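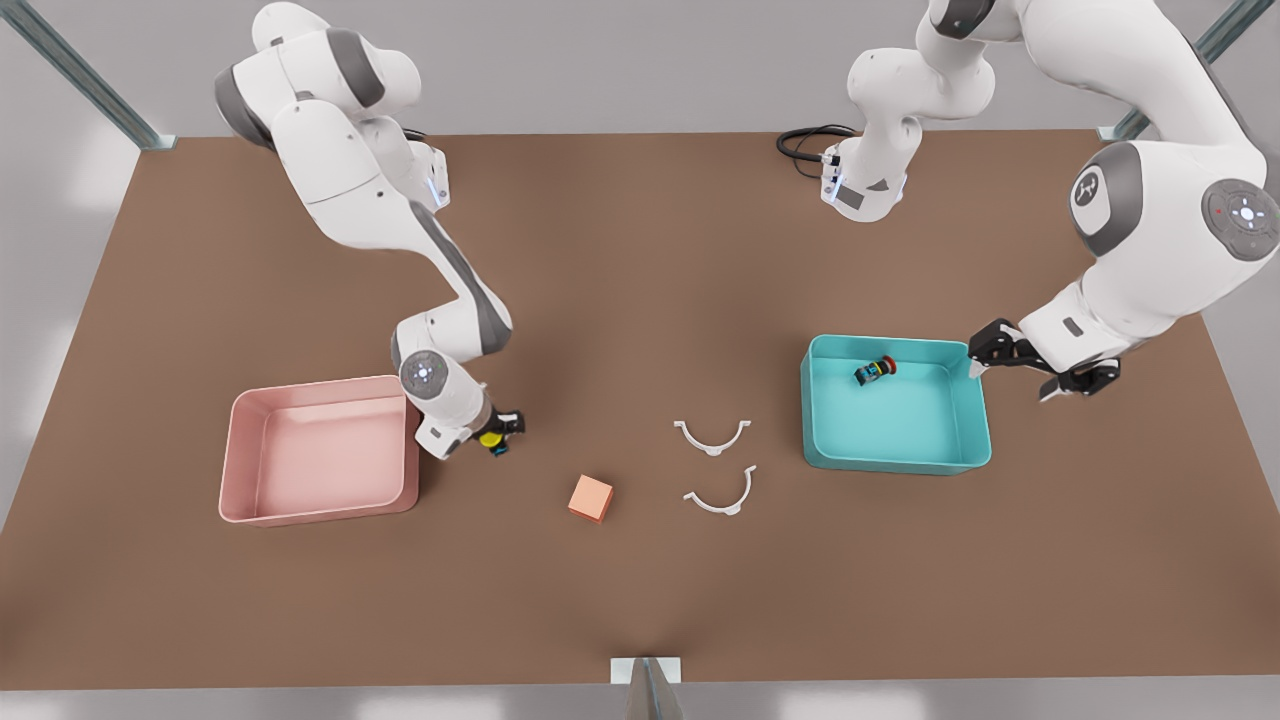 **To:** Luminița Mihăilă, Sulero Program Office
**From:** Aravind Achari, Trerncombe returns hall
**Date:** 16 January 2025
**Subject:** Sorting cell at the Trerncombe hall, second progress report

Dear Luminița,

I send you the second report on the two-arm sorting cell. The first one was mainly about purchase and planning. In this one I write more about the people at the benches, as you asked in your last letter.

## Where we are

The work is still in simulation. The layout of the cell has two arms over one table, with one pink bin and one teal bin, and small items to be picked from the table and put away. We use toy cars and blocks, and also white brackets, which stand for the flat and thin pieces that come back inside the toy sets. Jumden, our integrator, delivered the model of the cell with the correct reach of both arms. Since then Jozef Wuyts has run the sorting tests on it, with Demetrius Alcantara from the night shift beside him for two afternoons each week.

In the last test series we made 341 picks. Of these, 102 failed. A failed pick means that the item was dropped, or was put in the wrong bin, or the arm stopped and waited for help. Most failures were with the brackets. They lie very low on the table and the fingers often close above them. The cars and the blocks go much better, and I do not expect big changes there.

We had also a problem with the two arms waiting for each other. When both wanted an item near the middle, both stopped. Jozef has now given each arm its own side, and the middle goes to the arm which is free first. It is slower than Jumden promised, but it does not stop anymore.

## What changes for the sorters

At this moment 5 persons work at the small-parts benches. Their work is to open the returned sets, look at each piece, and decide if it goes back to stock or to repair. The cell will take only the last part, the moving of pieces to the bins. The opening and the looking stay with people, because a cracked axle or a child's pen mark is still seen better by a person with experience.

I want to report openly that the first meeting with the sorters was not good. We showed them the layout with the speed figures, and they understood from this that the benches would be closed. It was our mistake. In the second meeting Demetrius explained the tests himself, in his own words, and the questions became more practical. They asked:

- who is allowed to stop the arms, and if a stop is counted against the shift
- if the benches will be moved away from the windows
- what happens with the bonus, which today is paid per piece

The first question is answered. Every sorter may stop the cell at any time and no stop will be written to a person. The benches stay where they are. The bonus is not solved. With the present rule, a sorter who helps the cell for one hour loses money in that hour, and I think this is not fair. I have proposed to Gijs Kramer a fixed amount during the trial. He has agreed in principle, but I have nothing in writing yet.

Two sorters will be trained as cell operators. The training from Jumden was written for technicians and is too heavy. Jozef is making a shorter version, with the sorters reading each page before it is final.

One smaller point: wrist pain is the most common complaint in this team. The night shift hopes that the cell will help with it. I have asked for a simple record of complaints to be kept now, so that we can compare later.

## Money

The simulation work is inside the budget. We have one cost which was not planned, 837 euro for the extra hours of Demetrius, and I paid it from the training line. If this should be in another line, please tell me.

## Next steps

Jozef will test other fingers for the brackets, with a thinner tip. If this does not help, the brackets will stay as hand work, and the sorters have already said that they prefer this to a cell which calls them every few minutes. The real arms are planned for April. Before that we need from your side the approval of the safety plan, which I sent in a separate letter, and from Kramer the text about the bonus. I would not like to start the trial without the second one.

With kind regards,

Aravind Achari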